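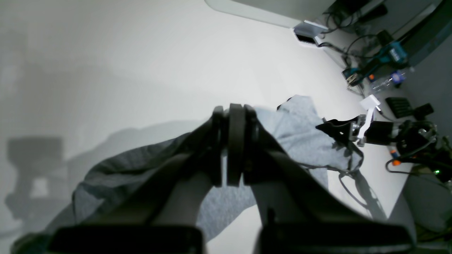 Wrist camera view, left arm, with the grey cloth between the two grippers.

Setting up a cloth task on the Pitano two-arm kit

This page covers the cloth handling set-up for the Pitano bench kit with the padded fingers supplied by Flolia. It assumes both arms are bolted down, powered and homed. Allow 30 minutes for a first set-up.

Before you start

Use a plain table top that contrasts with the cloth. A knitted cloth in a mid grey on a white surface works well with the standard exposure. Printed fabric needs its own profile, which is covered on a separate page.

Step 1. Check the pads
Close the left gripper with nothing in it. The pads should meet along their full length. If they touch at the tip only, loosen the two pad screws, close the gripper again and retighten. Repeat for the right gripper.

Step 2. Set the grip force
Open Tools > Gripper > Force and enter 31 for both arms. The default of 80 is meant for rigid parts and will pull loops in a knit.

Step 3. Set the table height
Lower each arm by hand until the pads just touch the bare table, then press Store. Repeat if the table is moved. Do not store the height with cloth under the pads.

Step 4. Place the cloth
Drop it in a loose heap within reach of both arms. Folds that stand up are easier to pick than flat areas. Keep slack cables out of the path of the fingers.

Step 5. Run the pick test
Load program 744 and set the speed to slow. The left arm takes the first fold and the right arm takes the second. Keep a hand near the stop button for the first run.

Faults

Cloth slips during the lift: raise the force one unit at a time.
Fingers stop short of the cloth: store the table height again.
Fingers drag on the table: check the pad screws, then repeat step 3.

Replacement pads are sold in pairs from the Holham depot. Kubiak pads fit the same screws but are thicker, so step 3 must be redone after fitting.

Page maintained by Kamran Shojaei. Last checked in June.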